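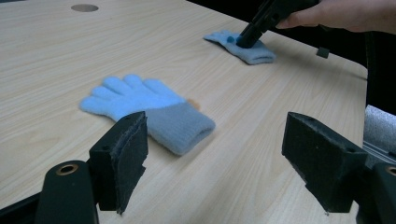

Knit glove flat on the table, second one folded under the other gripper.

Guides > End Effectors > Faults > Slip and Drop

How to track down a gripper that drops knitwear

If your parallel gripper holds a block all day and lets go of a glove, the usual advice is to squeeze harder. I've followed that advice. It cost me a set of pads and the glove still fell. Before you touch the force setting, work through the steps below.

1. Take the load off and keep your hands clear. Power down anything that can close by itself. With two grippers working one item, decide who calls the stop. Lensa Chala got a fingertip caught in March because two people each thought the other had it.

2. Look at the pads in good light. Foam frays at the lower edge first. Yarn hooks on a frayed edge, so the grip feels fine right up to the moment the glove swings and peels off. Drarix sells replacement pads and says they're good for 4000 closings. Maybe on cardboard. I'd check every 20 if you handle anything fuzzy.

3. Pick lint off with tape. Don't use solvent unless you know what the adhesive is.

4. Close the fingers on a strip of paper and tug it at the top, middle and bottom of the pad. If it slides out easily at one end, the fingers aren't parallel and more force will only bend things further. Fix that first.

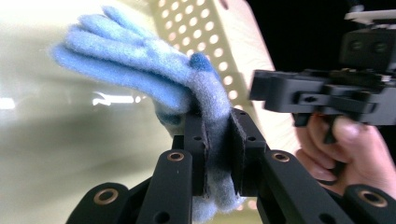

5. A drop test only tells you something if you note where the item was held. Zhiqiang Zeng's old sheet had a pass/fail box and nothing else, so we spent most of an afternoon arguing over numbers that meant nothing. Write down the part of the glove that was in the pads. With the cuff clamped and the glove's fingers fanned out above it, the fabric bunches between the pads, and you are partly testing how well the knit squashes. Repeat the hold with the glove laid flat and taken by one finger. Do 10 of each and keep the two sets apart.

6. Check the pivots. Open and close the linkage by hand and feel for side play at each bushing. Any click you can feel will show up at the fingertips. Huiling Tan swears by the Lasar shim kit. I haven't seen it fix a worn bushing — it hides one for a week or so.

7. Now you can raise the force, one step at a time, with a 15 second hold at each. Stop when the hold is good. If the pads start to leave a dent in the knit that doesn't come back, you've gone too far.

8. If you pass items from one gripper to another, test the handoff by itself. The receiving side closes, pauses, and only then does the giving side open. Our fault log blamed "slip" for months. Chenxi Qian went back through it and found that most of the drops were early releases, with nothing wrong at the pads.

Write down what you changed after each step, and change one thing at a time. The Dreltham manual suggests swapping pads and bushings together to save time. Do that and you won't know which one was bad.

Filed under: Troubleshooting, Grippers, Soft Goods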